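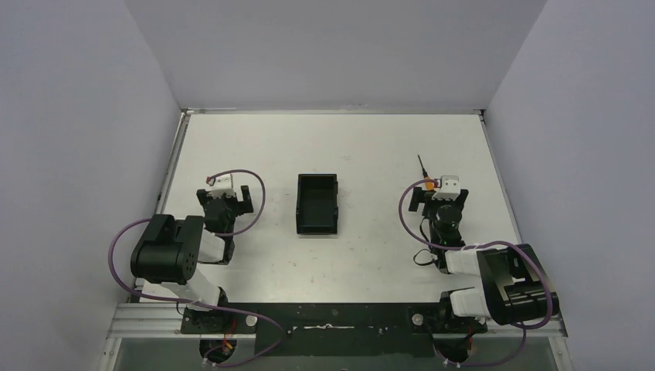

## Bench report: two-arm demonstrations

The Drutoto cell has changed over from scripted motion to recorded demonstrations. An operator drives both arms by remote control from a pair of matching hand-held leader arms, and the joint positions are logged against the camera streams. The task for this block is pick and place: one arm picks up a small part from the table, carries it to the black tray and releases it inside the walls. The second arm stays live throughout. It may steady the tray, or the operator may leave it alone.

The July block produced 211 recorded episodes. Each was reviewed at half speed and marked keep, trim or discard. The main causes of discard were:

- release above the tray wall, so that the part caught on the edge
- pauses of more than five seconds while the operator checked a monitor
- the idle arm drifting because the operator's other hand had moved

The third cause took longest to find. The drift is small in any one episode, but a policy trained on those recordings copies it, and the idle arm wanders before settling. Operators now park the spare leader arm in its cradle before pressing record.
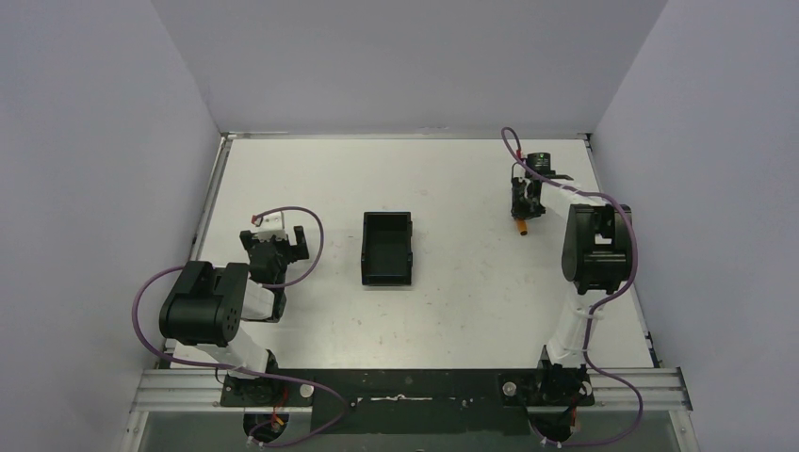

Start positions are another matter. In the first recordings the part was put down wherever it was convenient, and most of those places were on the same side of the tray. The current sheet lists 10 start positions per side, worked through in order, with the part turned between runs. The tray keeps its long axis toward the back wall. Moving the tray is planned for a later block and should not be mixed in with this one.

Cable slack should be checked at the start of each session. Run both arms to full reach and back, and watch the loop at the wrist. If it pulls tight or catches on the elbow housing, stop and re-route it before recording. Do not correct for a snagged cable with the leader arm. The correction goes into the log as if it were part of the task.

Wrist cameras are to be checked with the gripper open over bare table. Both fingertips should be in view with clear surface between them. If one finger sits higher than the other, the bracket has slipped. Scuffs on the table can be left. Wiping changes how the surface reflects, so wipe between blocks only, and enter it in the session notes.

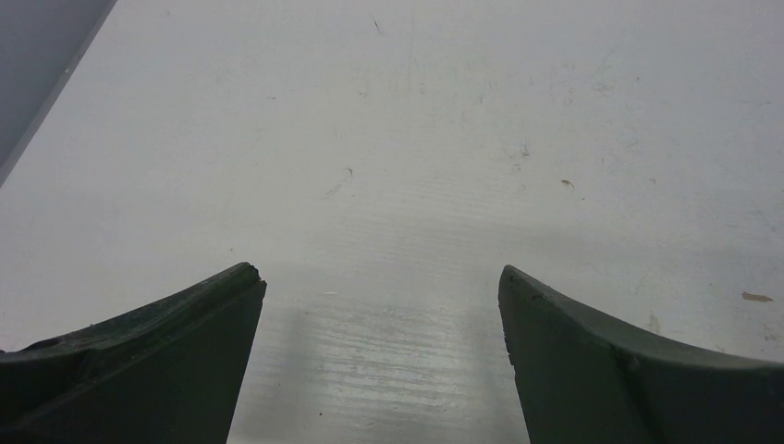 **DROLTBY, 16 August 2023** – Margus Šimkus ran the operator session at the Grīnberga building for staff who will be recording in the next block. Most had driven a single arm before. Few had driven two.

The session began without the part. Each operator moved one gripper to the tray, withdrew it, then did the same with the other, keeping the first still. After that came pickups at walking pace. Šimkus asked for slow closing on the part and a clean opening over the tray, with no second squeeze. Operators who hesitated at the release were told to finish the motion and repeat the episode, since a hesitation cut out in trimming leaves a jump in the joint log.
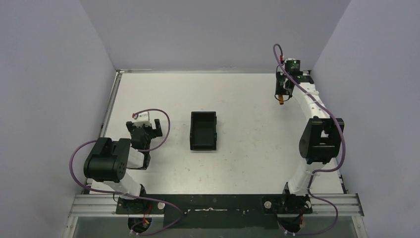 New operators should allow over 10 practice runs before anything is saved. Practice runs go in the scratch folder under the operator's initials and are deleted at the end of the day.

Two items remain open. The recording pedal at Drorside sometimes registers twice, which writes an empty episode after a good one; check the file size before numbering the next run. The revised position sheet, with the tray moved off centre, is in draft, and comments on it can go to Šimkus.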